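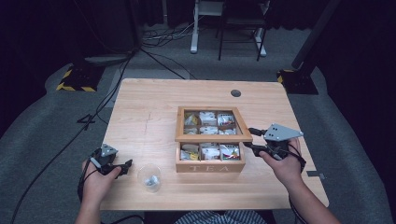

January, tea box, second sort

Carolina wants the tea box settled before the Galstead people come at 2. I still doubt it needs a system. It's a wooden box with TEA on the front and a glass lid, and anyone who can read can find a tea bag.

Her plan: whites and yellows to the left, the red and green printed ones to the right, whatever is left in the middle. Fine on paper. The middle is mostly white packets, so good luck telling them apart without pulling one out.

Packed tight, too. Vasanthi says a full box looks generous. I say full compartments tear wrappers - will check after 22 more pulls.

Not convinced by the bulk order either. Chettiar quotes for 500 sachets minimum, and we have no shelf for them. Asked Stulamska for a smaller lot. No answer yet.

To do: leave the lid open overnight, see if the hinge sags.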